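Falov hand grippers review: lovely pads, shame about the latch

By Nesma Cherkaoui, December
4 minute read
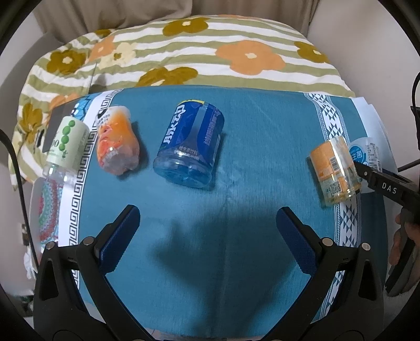
Bottle duty on the teal tablecloth, with both grippers out.

I've had my eye on a pair of hand-held grippers for ages, so when Joonas Lahtinen said he was ordering from Falov I jumped in on the same parcel (sorry, Joonas, I do owe you half the postage!). You squeeze the handle, the fingers close, and all of it gets recorded so a robot arm can learn the job from you later on. My job was clearing up drinks bottles, lying down, squashed, whatever.

Let's start with the good bit, the finger pads. They're dark blue and textured and they cling to thin plastic beautifully, even a crumpled bottle that wants to skid off across the cloth. I got the hang of it in an afternoon and was having a great time.

Then, at pick 426, mine stuck shut. I let go of the handle and the fingers just stayed there, clamped on the bottle, and no amount of wiggling would shift them. I pulled the cable, counted to 30 like the leaflet says, plugged it back in and they sprang open so fast they caught my thumb. Ouch! No blood, but I said a few things that are now on the recording.

It's done it 5 times since. Pentti Heiskanen had a look and reckons the return spring is catching inside the body, and he'd like to see a proper release button you can reach with your other hand. So would I. Falov say the mechanism is good for 2,000 picks, and they did answer my email the same evening and offered a swap, so fair play to them.

Would I buy it again? For the pads, yes, but I'd wait for the new spring. Three stars for now, and I'll update this when the replacement turns up.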